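Low sodium soy sauce vs. tamari vs. coconut aminos, what do you use every day?

Posted in Pantry Talk by saltshy_in_ohio

Hi everyone, long-time reader and first-time poster. My doctor wants me to cut way back on sodium, down to 2,000 milligrams a day, and I cook a LOT of stir-fry. I mean four or five nights a week. I never used to measure the soy sauce, I just poured until it looked right, and when I finally got out a tablespoon and read the label I nearly fell over.

So now I'm standing in the aisle looking at reduced sodium soy sauce, tamari, coconut aminos, and something called liquid aminos that looked saltier than what I already had?? I bought a bottle of the Zarkby coconut aminos and it's fine, but my fried rice came out sweet and kind of sad. My husband ate it and said nothing, and he always says something.

What do you all use for everyday cooking? And can I just water down the regular stuff? I don't need gluten free, but my sister does when she visits, so bonus points if it works for her too.
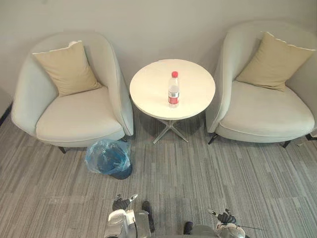 Sauces & Condiments

2 replies, sorted by most helpful

brothandbeans

Welcome! I went through this exact thing a few years ago with my dad's blood pressure, so I have opinions (sorry in advance).

First, tamari is not automatically low in sodium. People mix this up all the time and so did I. Regular tamari is usually right up there with regular soy sauce. What it does have going for it is a rounder, deeper taste, and most brands are made with little or no wheat. Check for the gluten-free wording on the bottle before your sister comes, though, as a few still have some wheat in them.

Reduced sodium soy sauce is what I keep by the stove. It's still salty! Read the milligrams per tablespoon and ignore the big green letters on the front. For a pan that feeds two of us I measure one tablespoon into a little bowl, then add a tablespoon of water, a squeeze of lime, grated ginger and a bit of garlic. It goes in at the very end, off the heat. If you put it in early it soaks into everything and you can't taste it, so you reach for more.

As for watering down the regular stuff, sure, go ahead. Half and half in a squeeze bottle works, but keep it in the fridge and only mix what you'll use in a week or so. It gets weak and flat if it sits.

Coconut aminos are sweet, you're not imagining that. I like them fine on salmon or roasted carrots. For fried rice I'd go half aminos and half reduced sodium soy, with a splash of rice vinegar to knock back the sugar. Leave out any other sweet thing in the recipe, too. If your recipe has hoisin or oyster sauce in it you have to count those, and they add up fast.

What helped me most was dried mushrooms. My rough method, if you want to try it:

1. Put a small handful of dried shiitakes in a jar and cover them with warm water. Leave them alone for 20 minutes, longer if they're thick.
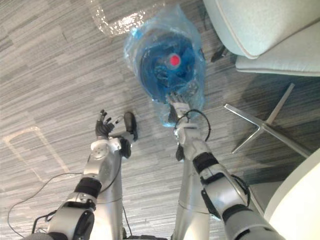
2. Lift the mushrooms out and squeeze them over the jar. Slice the caps for your stir-fry and toss the stems if they're woody.

3. Pour the liquid off slowly and leave the last bit behind, because there's always grit.

4. Use 6 tablespoons of it in place of most of the sauce in your recipe and let it boil down in the hot pan before you add your one tablespoon of soy.

It tastes so much richer than you'd think, and the mushroom liquid itself has next to no salt in it. I freeze the extra in an ice cube tray. Mine smells like mushrooms forever now, so use an old tray!

Oh, and liquid aminos (the soybean kind) and coconut aminos are totally different products. The soybean kind can be every bit as salty as soy sauce, so you read that label right.

Give your tongue a couple of weeks. Everything tasted like cardboard to us at first, and now takeout is almost too salty for me to finish.

wokkinaround7

just use less lol. i buy the regular one and put it in one of those tiny spray bottles. you get it on everything and use hardly any. also toasted sesame oil, lots of it

saltshy_in_ohio

Thank you both!! I did the mushroom thing tonight with half aminos and half reduced sodium, and my husband went back for seconds. I forgot to leave the gritty part behind, so it was a little crunchy. Going to look for a spray bottle this weekend. Does anybody know if the mushroom water works in salad dressing, or is that gross?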